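How Does a Vacation Cottage Get Ready for You?

By Wing-sze Hung

Have you ever opened the door of a vacation cottage and found the beds made, the towels folded and maybe even a cookie waiting on the counter? It feels a little like magic, as if the cottage had been sitting there all year thinking only of you. But another family was probably sleeping in your bed last night! Let's find out what goes on between their goodbye and your hello.

What is a vacation rental?

A vacation rental is a house, a cabin or an apartment that people pay to stay in for a short while. It is a bit like a hotel, except that you get a whole home, with a living room to play cards in and a kitchen where you can make your own pancakes. Somebody owns that home. Some owners live next door, and some live so far away that they pay another person to look after the place for them. That person is called a property manager, and he or she has a very big bunch of keys.

Many rentals leave out the things a family needs for cooking, so you don't have to fit your pots and pans in the car next to the dog.

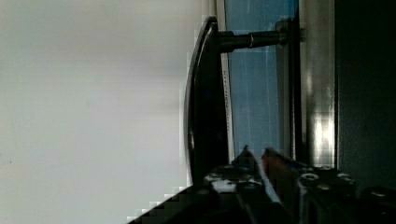 A long black handle with a curved shape.

The changeover

The busiest part of the day in a rental is called the changeover. In the lake town of Kuzmenko, where I grew up, guests have to be out by ten in the morning, and the new ones can come in at four in the afternoon. That sounds like plenty of time, doesn't it? But think of all the jobs! The sheets come off every bed, and clean ones go on. The bathroom gets scrubbed, the floors get swept, and the trash goes out. Then someone has to look under the beds, where you would not believe how many socks like to hide. (I once left a stuffed rabbit under one, and the manager mailed him home to me in a shoebox.)

In June, when school lets out, a manager may have several changeovers on the same day, so a team of cleaners goes from cottage to cottage with a van full of fresh laundry.

The list on the closet door

Inside a closet in many rentals you will find a sheet of paper called an inventory. That is a long word for a list of everything that belongs in the house, from the beach chairs down to the teaspoons. The cleaners read down the list and make sure each thing is there and in good shape. If a bowl got broken, they write it down and bring a new one.

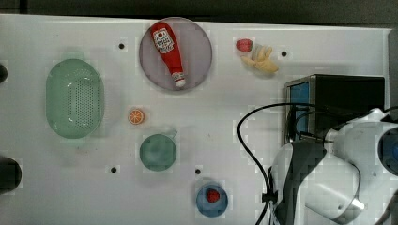 A light green colander has lots of little holes to let the water out.

If you break something on your vacation, tell a grown-up right away. Accidents happen in every house, and managers are used to them. Most would much rather hear about it than find the pieces later!

What does it cost?

Suppose a cottage costs 100 dollars a night and your family stays for 2 nights. That makes 200 dollars. Often there is a cleaning fee too, which helps pay the people who do the changeover. If the fee is 30 dollars, the whole stay comes to 230 dollars. The owner doesn't get to keep it all, either, as there are roofs to fix and light bills to pay.
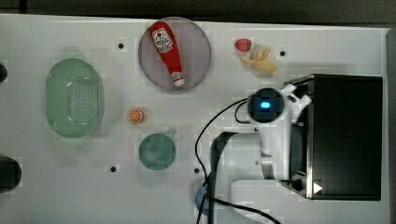
How you can be a good guest

Wipe the sand off your feet before you go in. Keep your voice down at night, when the neighbors are sleeping. Put games back in their boxes with all the pieces, and put the kitchen things back where you found them. And on your last morning, please take one more look under the bed.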